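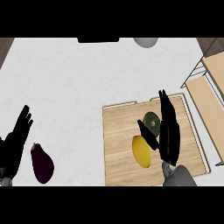
Aranka Kocsis
Contributing reviewer, toys and hobby

The Skudis is a remote control crawler for ages eight and up, sold by Vima for $59. It comes with the truck, a pistol-grip controller, one battery pack, a charging cable and a small screwdriver for the battery door. The controller takes two AA batteries that you have to buy yourself.

I have been running it since May, mostly in the yard and on a gravel path behind the house. It is slow. On carpet and short grass it has plenty of pull, and it climbs a curb if you take it at an angle. Straight on, it tips backward about half the time. Wet leaves stop it completely.

Battery life is the weak point. The box says 1,000 mAh, and I got a little under half an hour of steady driving before it needed the cable again. A spare pack costs $9 and I would order one with the truck.

Steering has 3 trim settings on the controller. Mine pulled left out of the box and the middle setting fixed it. The body clips are thin wire and one went missing in the grass the first week. Any standard small clip fits.

My neighbor's son has the Peltonen, which is faster on pavement and louder. He gets stuck more on rocks. For a first truck I would still pick the Skudis, mainly for the low speed and the soft front bumper.

Four stars. One off for the battery.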